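Clukico introduces Zivell block range for table-top sorting and stacking

Gidton, 10 September 2018

Clukico, the Gidton-based supplier of learning and activity equipment, has extended its catalogue with Zivell, a range of coloured blocks for use on tables in nurseries, primary schools and day centres. The range replaces the company's earlier block sets, which were withdrawn from sale in April. Orders placed under the old catalogue numbers will be filled from Zivell stock at the price originally quoted.

Zivell blocks are sold singly and in sets. All blocks share one nominal edge length, so that pieces from different sets can be stacked and sorted together. Colours are solid through the full depth of the block, and surface marks are kept small in relation to the face. Edges are finished to a single radius across the range. The colour list at launch includes grey, orange, magenta and lime green, with further colours to be added when the next catalogue is issued.

The colours were chosen for separation on a pale surface. Many of the tables supplied to schools are white or off-white, and the earlier sets contained two pastel shades that were difficult to tell from the table top under strong ceiling lights. Both have been dropped. Clukico assessed the replacement colours in direct light and in shadow, on round and rectangular tables, with the blocks placed square to the viewer and at an angle.

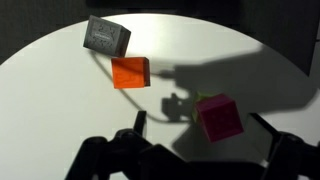
Grey was retained after some discussion with buyers. It is the least vivid colour in the range and is intended as a neutral piece in sorting tasks, where a user is asked to group the coloured blocks and set the remaining one aside. It can also serve as a marker for the start of a row or the base of a stack.

The complete school set contains 117 blocks and is supplied in a lidded storage box with a printed contents sheet. Smaller sets are available for single tables. Replacement blocks may be ordered by colour, without the need to buy a further set. The catalogue number for the complete set is 2434 and the number for the single-table set is 3558. Both numbers should be quoted in full on order forms, as the old three-figure numbers will no longer be accepted after the end of the current order period.

Care instructions have been revised. Blocks should be wiped with a damp cloth and mild soap and dried before they are returned to the box. They should not be soaked or put in a dishwasher. Solvent cleaners may dull the surface and remove the marks. Damaged blocks should be taken out of use and replaced.

The activity notes supplied with each set have been rewritten by Clukico in cooperation with Kirui, the publisher of its printed classroom materials. They cover sorting by colour, copying a layout, stacking, and describing the position of one block in relation to another. Each activity is set out on one side of a card, with the blocks required listed at the top. The cards can be used in any order and assume a clear table with room for two people to work side by side. A large-print version is available on request at no extra charge.

Before release, the sets were placed on trial at nurseries and day centres in and near Gidton. In total, 545 feedback forms were returned. The most frequent request was for single blocks to be sold separately, and this has been adopted. A request for a second, larger block size is under review and no decision has been made.

Zivell sets are available to order now from Clukico and its existing stockists. Delivery within the Gidton area is made by the company's own van. Orders from elsewhere are sent by carrier, with the charge shown on the order form. Sample blocks may be requested by schools and centres holding an account.

Notes to editors

Clukico supplies learning and activity equipment to schools, nurseries and day centres from its premises in Gidton. Zivell is a product name of Clukico. Catalogue pages, colour samples and activity cards can be obtained from the Clukico press office.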